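4.2 Migration des volumes et comportement du cache en écriture

La baie Braro expose ses volumes par iSCSI aux deux hyperviseurs du site Uder, sur deux sous-réseaux distincts. Chaque hôte ouvre une session par chemin, et la politique de répartition est de type tourniquet, avec changement de chemin à chaque opération d'entrée-sortie. Les volumes sont alloués dynamiquement dans un pool unique. La déduplication a été désactivée pour l'ensemble des mesures, le coût processeur qu'elle induit étant traité séparément en section 5.

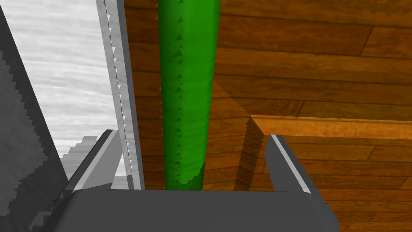 Le protocole retenu comporte trois phases. La première remplit le volume à 59 % de sa capacité allouée, afin d'écarter l'effet des blocs jamais écrits. La deuxième applique pendant 300 secondes une charge aléatoire en blocs de 4 Kio, composée pour moitié de lectures. La troisième répète la deuxième pendant qu'une machine virtuelle est déplacée à chaud vers le volume cible. Les compteurs sont relevés côté hôte et côté baie ; les deux séries sont ensuite alignées sur l'horloge de la baie.

Hors migration, le débit médian s'établit à 1 446 opérations par seconde. Il tombe à 573 opérations par seconde durant la copie. 

Figure 3. Pince robotique à deux doigts devant une surface grise texturée.
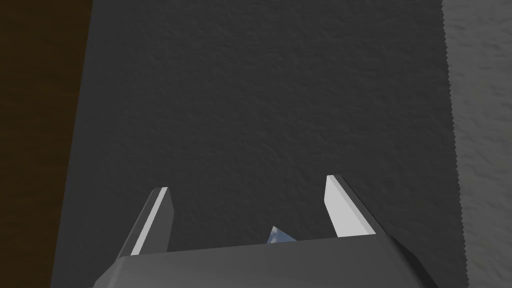 La dégradation provient-elle du réseau ou du pool de stockage ?
Les relevés désignent le pool : l'occupation des deux liens reste inférieure à leur capacité nominale, alors que la file d'attente des disques sature dès le début de la copie.

Cette saturation s'explique par la taille du cache en écriture. Tant que celui-ci absorbe les écritures séquentielles de la migration, la latence perçue par les invités demeure stable. Une fois le seuil de vidage atteint, les deux flux se disputent les mêmes axes et l'ordonnanceur de la baie ne distingue pas leur origine. 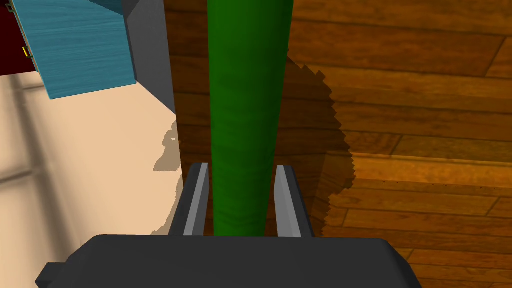
Nous avons donc répété la troisième phase en limitant le débit de copie au moyen de l'outil Tuominen, exécuté sur l'hôte source. La limitation allonge la durée de la migration mais maintient la file d'attente sous le seuil de vidage. Le réglage dépend du nombre d'axes du pool et doit être repris après toute extension. Les mesures n'ont pas été reproduites sur un pool à parité double, pour lequel la pénalité d'écriture est plus élevée.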